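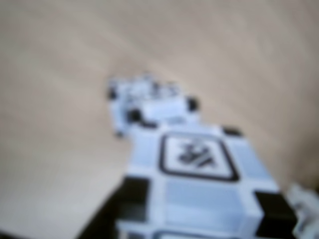
The beige table, three months in

A few of you asked for an update on the big table, and I kept saying "next week" until Pirjo Kinnunen left me a comment that was just a row of question marks. Fair enough! So it's Wednesday, the laundry is going, I've got a cup of coffee and I'm going to tell you everything I know about owning a large beige surface.

Quick recap if you're new. Last spring I decided the back room needed one proper table, big enough to do things on, in place of the two folding ones I'd been shoving together since we moved in. (The gap between them ate three pencils and a library card.) I looked at white, I looked at a dark walnut color, I looked at a green I still think about. And then I went with beige. My sister said it looked like a manila folder. She has since come round, or at least stopped mentioning it.

I bought the top from Aaltonen, the secondhand office place out by the highway, for 91 dollars, and the legs came from somewhere else for 53, so I was pretty pleased with myself. Then I paid for the van.

What I like

It's smooth. I know that sounds like a low bar, but my old tables had that pebbly finish where your pen goes through the paper every time you write a grocery list. I can write straight on a single sheet now. I can roll out wrapping paper and cut it in one long go, which might be my favorite feeling in the world. I made August birthday cards on it for two nieces and a neighbor and didn't once have to hunt for a magazine to lean on.

The color has been easier to live with than I thought it would be. White would have glared at me all afternoon, because that room gets the sun from lunch until dinner. The beige goes a bit gold around four o'clock and then settles down again. White things look really good on it, too — mugs, paper, my mother's enamel colander. I've started putting bowls down just to look at them, so that's who I am now.

It's also very forgiving with crumbs. I mean that as a compliment and also as a warning, see below.

What I don't like

Crumbs! You can't see them! You put your forearm down and there they are, from Sunday. I've ended up wiping it by feel, with my eyes half closed, like I'm reading something. Same goes for sand, sugar and those little rubber eraser bits, which are practically the same color.

Rubber bands are worse. I lost a whole bag of the tan ones in plain sight and bought another bag.

And it does mark. Polyxeni Fragkou, who has had a similar top for years in her sewing room, told me before I bought it that blue ink would be my enemy, and I nodded and didn't listen. There's a faint blue line near the window end now, about as long as my thumb. Dish soap did nothing. Baking soda paste got most of it. I tried one of those eraser sponges on the last bit and it left a slightly shiny patch, so now I have a faint blue line in a slightly shiny patch. Please learn from me and try the sponge on a corner first.

How I keep it clean

Nothing fancy. Warm water with a drop of dish soap, a cloth that's been wrung out properly, and then a dry towel straight after so it doesn't streak. I do it at night if I remember. Once a week I take everything off and do the edges, where a sticky gray line builds up that I don't want to think about too hard.

I was using a spray called Zornden for a while because it smelled like oranges, but it left a film and papers started sticking to it. I'm using up the rest on the bathroom tile, where it's lovely.

Coffee comes off if you get to it within the hour. Tea seems to need less time to settle in than coffee does, I don't know why, somebody please explain that to me in the comments. Turmeric I haven't tested and don't plan to.

The stuff that lives on it

My rule was going to be that nothing lives on it. You can guess how long that lasted. At the moment the permanent residents are a lamp, the tape dispenser and a tin with scissors in it, and everything else is supposed to go back to the shelf when I'm done. The shelf is two steps away. Some evenings those are very long steps.

What has helped is a tray. One tray, and anything I can't be bothered to put away goes on it, and when the tray is full I have to deal with it before I'm allowed to start anything new. I got mine at Kidach, in the sale bin, and it's a horrible orange, and I've grown fond of it. At least I can find it!

I also put felt pads under everything heavy. I dragged the lamp across once in the first week and heard a noise I didn't like. No scratch that I can find, but I'm not doing it again.

Would I buy it again?

Yes, I think so. I'd measure the door first. (It went in through the window. That's a different post, and my brother-in-law has asked me not to write it.) I'd also get the top a few inches deeper if I could, because when I'm cutting fabric I still end up with the far edge folded against the wall.

The new one I'd been eyeing at Rirkano was 248 dollars without legs, and I went back to look at it again last month just to torture myself. It's a nicer beige, a little warmer. The corners are rounded. I stood there stroking it until a young man asked whether I needed any help and I said no thank you and went and bought light bulbs.

Next up is the wall behind the table, which is currently the color of old teeth. I've got four sample pots on the windowsill and I've painted squares of all of them, and so far the one I like best is the one I bought by mistake. If you've put a color behind a beige table and been happy with it, tell me what it was, and the name of the paint if you still have the can. Pirjo, that includes you, and I'll need more than question marks this time.

The washer's just beeped, so I'm off to hang up the towels.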